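Edunberg
2 déc. 2019

J'ai changé de fournisseur d'électricité en septembre et j'ai enfin reçu la facture de régularisation. Je raconte comment ça s'est passé, plusieurs personnes me l'ont demandé. Fil.

Situation de départ : un appartement en location, chauffage électrique, compteur 6 kVA, option base. J'étais chez Ilgate depuis l'emménagement. Je n'avais jamais regardé le contrat, je payais la mensualité et c'est tout.

En août, courrier d'Ilgate : régularisation annuelle, 259 euros à payer en une fois. J'ai d'abord cru à une erreur. J'ai relu la facture trois fois.

Sur la facture il y a deux types de relevés : « réel » et « estimé ». Les miens étaient tous estimés sauf le dernier. Ilgate m'avait facturé toute l'année sur une consommation trop basse, et le relevé réel a tout rattrapé d'un coup.

Donc rien d'illégal. Mais j'aurais préféré payer un peu plus chaque mois.

J'ai appelé. Vingt minutes d'attente, puis une conseillère correcte qui m'a proposé un étalement sur quatre mois. J'ai accepté. Si vous êtes dans ce cas, demandez-le tout de suite, ce n'est écrit nulle part sur le courrier.

Ensuite j'ai comparé. Deux chiffres à avoir sous la main : la puissance souscrite (en kVA) et la consommation annuelle (en kWh). Les deux sont sur la facture, en général en page 2.

J'ai retenu deux offres, Uddin et Rimia. Uddin affichait un kWh moins cher, mais avec un abonnement plus élevé. Chez Rimia c'était l'inverse. Pour un petit logement l'abonnement pèse lourd, il faut faire le calcul complet sur douze mois.

Attention aussi aux remises. Uddin annonçait 10 % sur le kWh hors taxes. Hors taxes, ça veut dire que sur le total de la facture la baisse est nettement plus petite. Je ne l'avais pas compris à la première lecture.

J'ai pris Rimia. Souscription en ligne, un quart d'heure. Il faut le numéro de point de livraison (PDL), quatorze chiffres, et un relevé du compteur fait le jour même.

Je n'ai pas eu à résilier chez Ilgate. C'est le nouveau fournisseur qui s'en charge. Surtout ne résiliez pas vous-même avant, vous risquez une coupure et des frais de remise en service.

Pas de coupure, pas de technicien, pas de changement de compteur. La seule chose que j'ai vue passer, c'est un mail de confirmation avec la date de bascule.

Petit accroc : Ilgate a établi la facture de clôture sur un relevé estimé, alors que j'avais transmis le mien. J'ai envoyé la photo du compteur avec la date et ils ont corrigé en neuf jours. Prenez cette photo, gardez-la.

Après correction, la clôture était de 228 euros, étalement restant compris. Réglée, dossier fermé.

Maintenant je relève mon compteur le premier de chaque mois et je saisis le chiffre dans l'espace client. Deux minutes. La mensualité suit à peu près la consommation réelle.

J'ai aussi regardé ce qui consomme. Chez moi c'est le convecteur du salon, 2000 W, réglé trop haut et allumé la journée quand je n'étais pas là. Le ballon d'eau chaude vient derrière. Le reste ne change pas grand-chose.
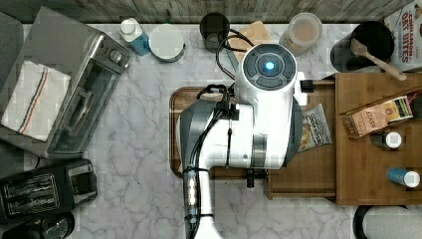 Est-ce qu'il faut l'accord du propriétaire pour changer de fournisseur quand on est locataire ?

Le contrat est au nom de l'occupant, c'est lui qui choisit. Je n'ai rien demandé à mon agence et je ne l'ai pas prévenue.

Pour l'option heures creuses, je ne l'ai pas prise. Il faut pouvoir décaler une bonne part de la consommation la nuit. Avec un chauffage qui tourne surtout en soirée, mon calcul donnait un résultat un peu moins bon que l'option base.

Je n'avais pas d'engagement chez Ilgate et je n'en ai pas chez Rimia. Pas de frais de départ non plus. Si l'offre devient mauvaise je repartirai.

À surveiller quand même : prix fixe ou prix indexé. Le mien est fixe un an. Après, il peut bouger, et l'information arrive par mail un mois avant. J'ai mis un rappel dans l'agenda.

Je referai un point quand j'aurai passé l'hiver complet, avec les relevés mois par mois. Pour l'instant je n'ai que l'automne et ça ne permet pas de comparer.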